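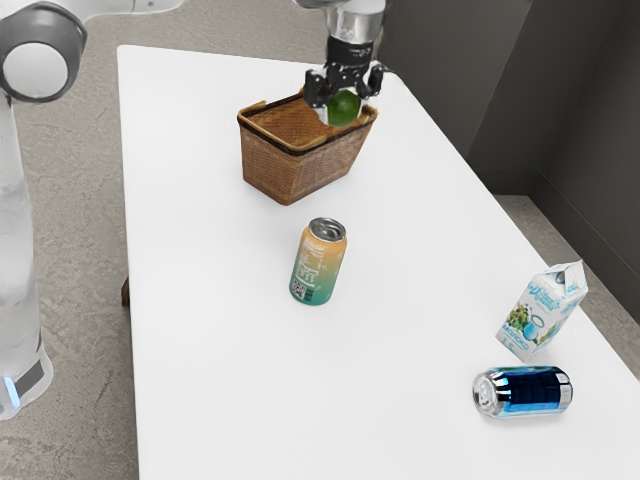

Plaltari visits desk

In April a small party from our organisation attended the spring open day at Eder, where the supplier was presenting Pandero, its planning and rehearsal service for robot picking cells. We were invited as one of 20 prospective customers. The purpose of the visit was to establish whether the service would suit our packing tables, and at what stage of a purchase it would be of most use.

Pandero is sold as a subscription. The customer supplies the dimensions of its table and a list of goods, and receives a simulated cell in which arm, gripper and goods can be tried together before any equipment is ordered. The standard library holds 1358 items, mostly groceries and household packaging. Further items may be added at the customer's request, for a charge.

The morning session was given over to the grocery set. It has a white table, a wicker basket, two drinks cans, a milk carton and a green fruit resembling a lime, which the arm holds between two fingers over the basket. One of the cans lies on its side. Our party asked about this, as fallen goods account for a good share of the stoppages on our own line, and was told that the starting position of every item can be set by the user or left to chance within limits.

The fruit was of particular interest. Round goods are awkward for a two-fingered gripper, and the presenters spent some time on how grip width and approach height are adjusted. The controls are clear, and a member of staff with no programming background could learn them in 3 or 4 sessions. The manual is less satisfactory. It uses several terms without defining them, and the section on soft packaging refers the reader to a chapter that was missing from our copy.

After lunch we were shown the Ekero module, which produces a written report from each series of trials – successful grasps, dropped items, time per item – and allows two grippers to be compared on the same goods. The report can be exported as a plain table. It does not yet take account of wear on the finger pads, and the supplier gave no date for this.

Prices were provided on request and have been circulated separately. Training is charged by the day, with travel extra. Support is by telephone until five o'clock, which would not cover our evening shift.

We recommend a trial subscription limited to one table, using our own cartons and nets of fruit in place of the library goods. The supplier has asked for measurements and sample packaging before the trial begins.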